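Search this site
Type a word and press Enter

Shapes you can hold

I keep a box of little plastic blocks on my shelf, and I get them out whenever someone asks me what a "solid shape" is. A square drawn on paper is flat. You can't pick it up (well, you can pick up the paper!). A cube is different - it has a front, a back, a top, a bottom and two sides, and you can turn it round in your fingers and feel every one of them.

Those sides are called faces. A cube has six, and they're all squares. The line where two faces meet is an edge, and the pointy bit where edges meet is a corner, or a vertex if you want to sound grand.
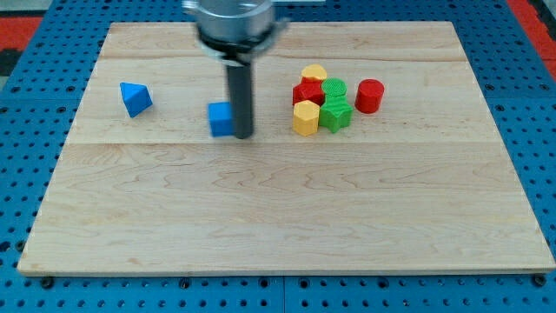

Blocks on a maple board. Can you find a blue cube and a red one?

Now try the green cylinder. Its sides are one long curve, so if you tip a cylinder over it will roll away from you, but stand it on its flat end and it stays put. My friend Mervyn once built a tower of 21 cylinders on the kitchen floor, and then the cat came in.

Prisms are my favourites. A triangular prism is like a tent, or a wedge of cheese: two triangles, one at each end, joined by three flat sides. Put one on top of a cube and you've made a house with a roof.

Have a hunt at home and see what you can find. A tin of beans is a cylinder and a dice is a cube. I found 25 solid shapes in my kitchen last December, and that was before I opened the biscuit cupboard.

Last updated: 4/17/26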